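Marker storage: drawer or upright slots?

hulit_desk
March 20, 2019
Sorting out the office supplies and I have two candidates for markers. One is a small black box with drawers, the other a blue file organizer. The Karnlow guide says store flat. Does it matter?

Firkby9
Flat for dual-tip, cap down for single-tip whiteboard markers. Upright with the cap up starves the tip. I logged 162 markers at work from February on and the cap-up group went faint first.

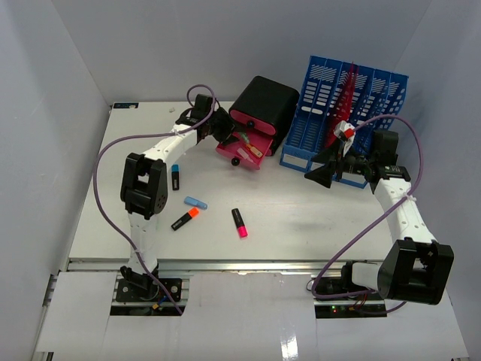

Box with the pink drawer open, blue organizer for comparison.

Chae-won Myung
Drawer. File slots are sized for paper, so a marker leans and ends up under the folders. In the drawer they lie diagonally, but you can read the cap colors with it open.

bang793
Disagree. A drawer has to be opened every time, and people leave it open. Slots are faster – put a short cup in one if leaning bothers you.

Firkby9
A cup takes up a whole slot. I'd keep that for paper.

hulit_desk
Going with the drawer for markers, organizer for folders only. Still undecided on highlighters.

bang793
Same problem, same answer. Slots.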